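Gulley Makers' Evenings open their doors to everyone with an idea to share

After a busy spring of planning, and a good many cups of tea, we are delighted to announce that the Gulley Makers' Evenings will return this autumn with a fuller programme, a bigger room and a very warm welcome for anybody who is curious about software, design or starting something of their own.

The evenings began as a small meeting of friends who wanted to talk about code after work. The last season closed in April with 17 talks behind us, on everything from accessible web forms to the joys and sorrows of running a tiny online shop, and our mailing list now stands at 2,187 people, which still makes us blush a little!

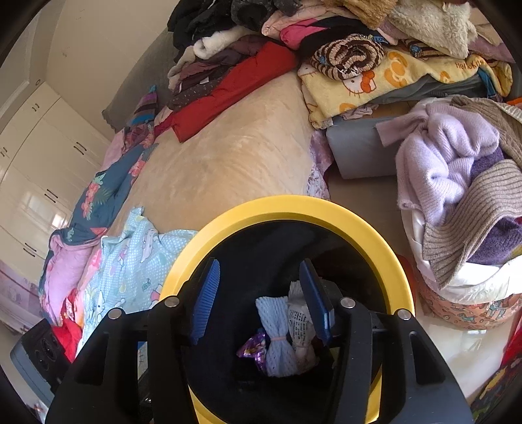
GULLEY, August 10, 2019 – The new season will be supported by Grolivitz, the web hosting firm, and by the design studio Roltus, who between them will cover the hire of the hall and the supper afterwards (there will be soup, and plenty of bread to go with it). Entry remains free. The hall seats 100, and 50 places at each evening will be kept for people coming for the first time.

"I came along on my own to my first evening, knowing no one, and went home with three new friends and a list of books to read," said Naima Kettani, who looks after the programme. "I would love other people to have that same feeling, whether they have been programming for years or have only just started wondering how a website is made."

The opening talk will be given by Minoru Yoshida of Gunnlaugsson, who will speak about looking after old software kindly, and what a small team can learn from code written long before they arrived. There will be time for questions, and lots of time for chatting.

Offers of short talks are very welcome, and first-time speakers can ask for a practice session beforehand. To suggest a talk or ask about sponsoring an evening, please reply to any of our newsletters or have a word with us at the door.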